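Dresonlow weighs second folding station

Laundry contractor Dresonlow will decide in November whether to buy a second pair of folding arms from Kastlow. The budget line covers 80 spare gripper fingers — and no figure for downtime.
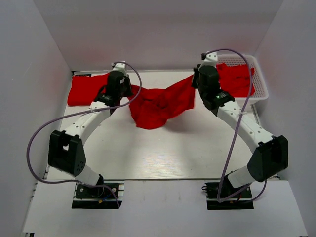
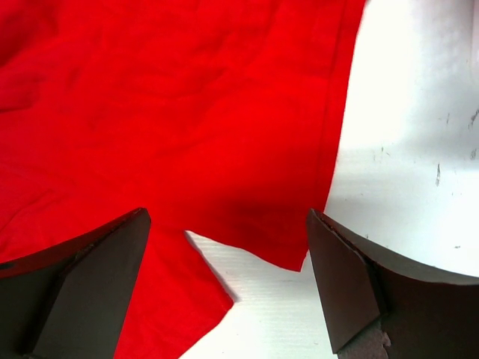
Red cloth at the Dresonlow folding station, July 2022.

Operations head Noreen Ghumman wants 400 cloths a shift before she signs. Kastlow's quote assumes 300. "I've read the brochure," said buyer Shamim Arain. "I'd like to see the repair bills." A rival bid from Minhas is 43 pages long and gives no delivery date.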